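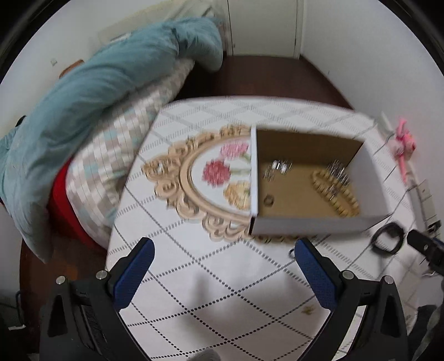

Budget thread for anyone else trying to buy grippers on a small grant. We've got the go-ahead for the next round and I've spent the week on quotes, so I'm writing it down while I still remember it.

What we need first. Tidying and sorting on ordinary household tables, with small things: pins, rings, bits of jewellery. Most of the cost comes from the small things. A gripper that will manage a mug is cheap now. One that will close neatly on a pin is another matter.

Quotes so far. Warby came in at £2089 per hand-held unit, fingers and mount included, no spares. Haren were lower but wouldn't put a delivery date in writing, so I've left them out of the sheet for now.

Finger pads are what I got wrong last time. I put them under "sundries" and we ran out in October. They now have their own line: £282 for a pack of 16 from Nørgaard. Check whether the price is per pad or per pair before you compare anything. I didn't, and had to redo the whole sheet.

Snežana Nedeljković asked why we don't buy the arm at the same time. Fair question. My answer is that the hand-held units can go out to people's homes this spring and the arm can't. The arm also needs a bench, a guard and somebody trained, and none of that is in this year's money.

So the plan is 2 hand-held units now, pads for both, and a quote for the arm held over to the next round. Naramero will hold their arm price for six months if you ask them by email. They didn't offer it, I had to ask.

Things I'd forgotten and have now added: a carry case, spare screws, a second charger, return postage for repairs. Small sums, but together they came to more than the pads.

Lenni Hirvonen is checking the VAT side before I send it in. If you've bought from Haren and the delivery turned up when they said it would, please reply — I'd like to put them back in.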